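Kemgate Water Filters: Your Questions

Do I need a filter at all?
Maybe not. If your tap water tastes fine and your council's test results look fine, we'd save the money.

Does filtered water taste better than bottled?
People say so. We'd want to see them pick it blind before we believed it.

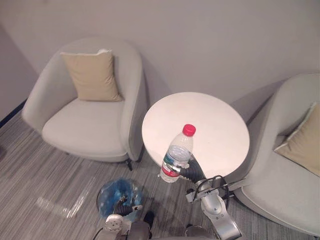
Bottled water with a red-pink screw cap.

How long does a cartridge last?
The Grorel box claims 2000 litres. Treat that as a best case. Ours lost its flavour benefit well short of it, so we change them every 8 weeks.

Will it remove fluoride?
Most jug filters won't, whatever colour the packaging is. Ask for the lab report.

Is the dearer model worth the extra $22?
We can't see why. It has a nicer handle.

Can I return it?
Yes, unopened, at our Pudville counter. Ask for Riaan Masilela.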